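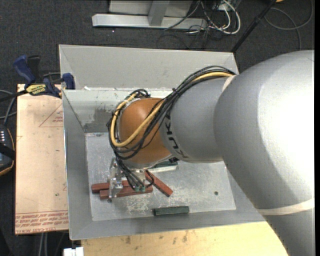
One regular at the Lasberg night market told me she had walked past the old bus loop for years without once wanting to stop, and now she eats dinner there every week. What changed? Paint, planters, a long table and a borrowed string of lights, all of it put up in a weekend and all of it meant to be moved again.

I love this way of fixing a street! The Braltham Avenue trial cost less than repaving a single corner. Neighbors got 102 feet of curb, 2 weeks and permission to change their minds. The first bench faced traffic, and people sat on it backwards. By the next Saturday it had been turned around, and somebody had added a shelf for coffee cups (my favorite thing on the whole block).

Over in Pusside the crew went bigger, with 200 folding chairs on a closed side street and a chalk line where a stage might go. The line moved four times in May. Kids moved it twice, and their version stuck.

The Stelmakh Steps come next, a steep cut-through that 1,000 people use on a school day. The plan calls for wide wooden landings, a slide beside the stairs and a wall where anyone can write what ought to be different. The landings go in first, and I plan to be there with my lunch the day they open.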